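Tildale Service Robotics Forum
Board: Faults and Safety Reports
Thread: Arm did not hold on protective stop during soft furnishing task

Posted by site_lead_irby, 14:10

I wish to report a fault at our Irby test accommodation and to ask whether other sites have met the same behaviour. The unit is a single arm on a mobile base, running the Flolismont room-tidying package. The task was to approach the sofa, take hold of the edge of the seat cushion and straighten it.

In March, during the fourth run of the morning, the operator pressed the stop button while the arm was extended over the seat. The controller logged a protective stop, but the arm went on sinking for 2 seconds before the brakes held. It came down 55 mm in that time. No one was within reach and no damage was recorded. The unit has been withdrawn from use with people in the room.

The approach to the cushion is the part of the task in which the stop was pressed. 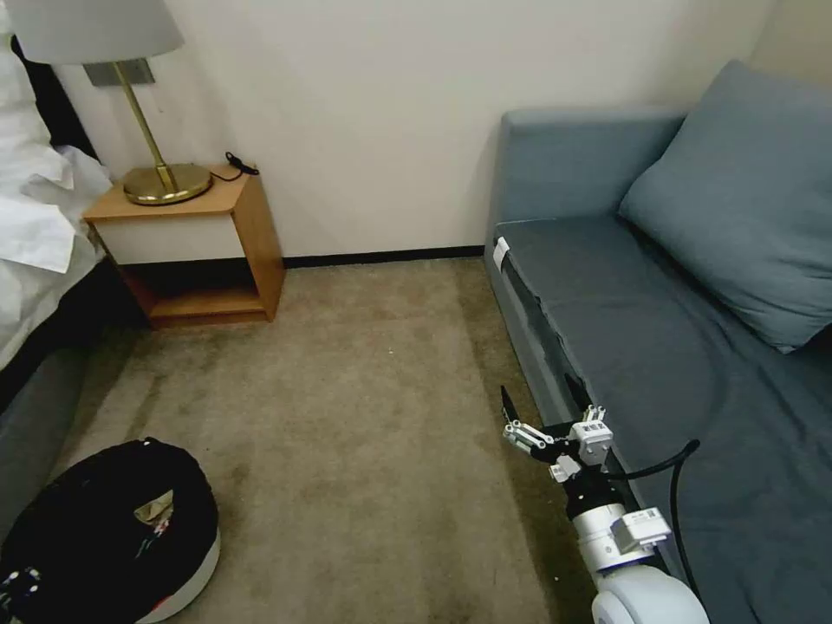 Gripper open at the front of the sofa seat, cushion task, Irby.

The speed limit for this task is 50 mm per second. The logs can be supplied to any member with a Tildale support account.

Posted by brakes_and_bearings, 14:52

Thank you for the report. A drop of that size after a stop would suggest late brake engagement at the shoulder joint. We saw a smaller drop on one of our arms after 600 hours of running, and the brake was found to be worn. I would recommend a static hold test at full reach before any software is changed.

Posted by Lautaro Ocampo, 15:20

I must disagree with the reply above. If the brake were worn, the arm would be expected to creep after engagement as well, and the original post states that it held. A delay followed by a firm hold points to the stop signal reaching the brake circuit late. Was the unit running the Herrera safety relay, and was the stop pressed on the pendant or on the base?

I would also ask members to look at the cable. In the photograph it loops away from the arm and lies across the seat. A cable left like that can be pulled as the arm moves, and a poor connection would be one cause of a delayed signal.

Posted by site_lead_irby, 15:41

The Herrera relay is fitted. The stop was pressed on the pendant. The cable does not carry the stop circuit, but I accept that it should be clipped back, and this has been added to our checklist.

Posted by brakes_and_bearings, 16:05

I take the point about creep, although a partly worn brake can slip and then catch. The hold test takes very little time and would settle the matter. I do not think it responsible to rule out a mechanical cause on the strength of a log file.

Posted by Lautaro Ocampo, 16:18

I have no objection to the test. My concern is that a pass would be taken as clearance to resume work. The time between button and brake should be measured separately, with the arm supported.

Posted by moderator_tildale, 16:30

Members are reminded that arms showing this fault must not be run with any person inside the marked area – this includes operators reaching in to reset the cushion. The thread will remain open for the test results.

Posted by site_lead_irby, 17:25

Both tests will be carried out. The hold test will be done first, with the base switched off and the arm over a foam block. I will post the figures for each joint when they are available.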